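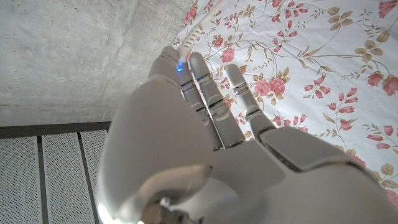

Over the flowered cloth, wrist camera.

September, evening

Started at 8 and did not stop for lunch until nearly 2, so this will be long and probably out of order.

The job is still the cable. Tadhg Egan wants the hand to take hold of it near the thick end, draw it clear of the cloth and let go. A person does that without looking. We have been at it since the start of the month and I would call it half taught. The target for this stage is 720 good runs and we are at 114. I had hoped to be past that before the weather turned.

I drove for most of the morning. The glove is the old one from Carroll, the one with the stiff ring finger, and my hand is small for it. When I close my fingers to what feels like a pinch, the robot is still a little open, and when I correct for that I squeeze. Squeezing is no good. The cable jumps out sideways and the run goes in the bin. Tadhg says to stop thinking about my own hand and watch the fingers on the monitor, and when I do that it goes better, but after an hour my eyes drift and I am back to going by feel.

The wrist view takes getting used to. The thumb fills so much of it that you think you are closer than you are. I spent the first few days reaching short every time. Now I go by the blue light and the rounded end of the farthest finger, and leave the thumb to look after itself.

Philomena Ó Ceallaigh came over from Suvodthorpe at eleven to see how we were getting on. She has done this work longer than either of us and she drives very slowly. I timed one of hers against one of mine and she took three times as long. Her argument is that the robot copies hesitation as readily as it copies anything else, so if you are going to be slow you must be slow all the way through, with no stopping to think in the middle. I stop to think in the middle. I went back through my own runs from yesterday and there is a wait in nearly all of them, just before the fingers come in. Tadhg wants those kept. Philomena would throw them out. They went back and forth about it over coffee and left it that I should mark them and carry on.

In the afternoon we tried it the other way, with the motors slack and me moving the arm by hand. I like this better for the approach. You can feel where the weight is and you don't get the lag. It is no use for the fingers, though. I can't bend them one at a time and hold up the wrist as well, and my own arm keeps getting in the view, which Zurnero then flags as a bad recording. So the plan for tomorrow is to guide the arm by hand as far as the cloth, stop, and then put the glove on for the grasp. Two recordings joined together. Philomena doubts the join will be clean. I doubt it too, but I would like to try it before we decide.

Zurnero lost the names of three runs again after the update. The recordings are there but they all come up as "untitled." I wrote the times down on paper, so I can put it right in the morning. Must ask Grundcombe whether anyone else has had this – they are on the same version.

We talked about the cloth too. Tadhg would like to switch to something plain for a while, thinking the roses are making it harder to pick out a pale cable at the edges. I said leave it. If it learns on plain cloth we will only have to teach it again on a busy one. Philomena agreed with me, and I wrote that down since it doesn't happen often.

Last thing, we let it try on its own. 2 goes. On the first it came in along the line I would have taken, slower than I expected, and closed on nothing, well to the left. On the second it got the cable between the thumb and the first finger, lifted it a little and then waited, exactly the way I wait. Then it dropped it. Philomena didn't say a word, she just looked at me.

Shoulder is sore, the right one. I had the chair too low all morning and only noticed after lunch. Raise it before starting. Also bring the thin cotton glove to wear inside the big one, and find out if the ring finger can be loosened or if Carroll has another.

Home by 7. Soup, then bed.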